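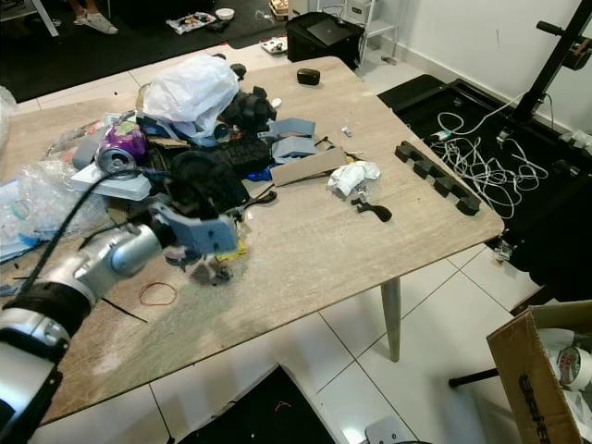
About Cocco

Hi, I'm Agata Palumbo, and I run Cocco, a small language school above a bakery in Taltow. We teach Italian to grown-ups. That's pretty much the whole business, but people keep asking me how it got started, so I finally sat down and wrote it out (with a lot of coffee).

How it started

I used to teach high school Spanish and gave Italian lessons at my kitchen table on the side. My first student was Rafferty Wojcik, who wanted to talk to his mother-in-law without his wife translating every word. Then he brought his brother, and his brother brought two people from his choir, and before long I was borrowing chairs from next door! When the rooms over the bakery came up for rent one December, I signed the lease and bought a used whiteboard the same afternoon. The whiteboard still has a green stain in one corner that won't come off.

The name is from my grandmother. She called all of us "cocco," which is a bit like "sweetie" or "pet," and I couldn't think of anything I'd rather see on the door.

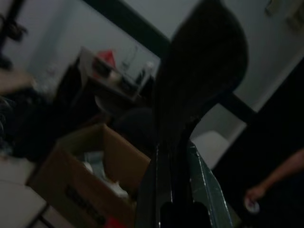 Who teaches here

There are three of us now. I take the beginners, and I love beginners, so please don't apologize for being one. Viola Galli has the middle levels and the Tuesday-style grammar drills that her students swear they enjoy. Adelmo Testa does conversation, mostly about food and soccer, and he'll happily let you argue with him as long as you do it in Italian.

Ottavio Fabbri isn't a teacher, but he's the voice on the phone and he knows which class has a spot open before I do.

What classes are like

Groups stay small and each class runs 60 minutes. A term costs $240, books included, and you can miss 2 classes and make them up with another group at your level. We don't give grades. You'll talk a lot from the first lesson, you'll get things wrong, and somebody will probably laugh (usually me, at my own jokes).

We also have a lending shelf with more than 700 books, from picture books to some very thick novels I keep meaning to finish. Take one home for as long as you need it. If you have our copy of the Rudonine cookbook, though, Viola would really like it back!

Come say hello

Your first class is free. Come up the stairs on the left side of the bakery and ring the bell twice, it sticks. Evening classes start at 6:30, and the street parking out front is free after 6.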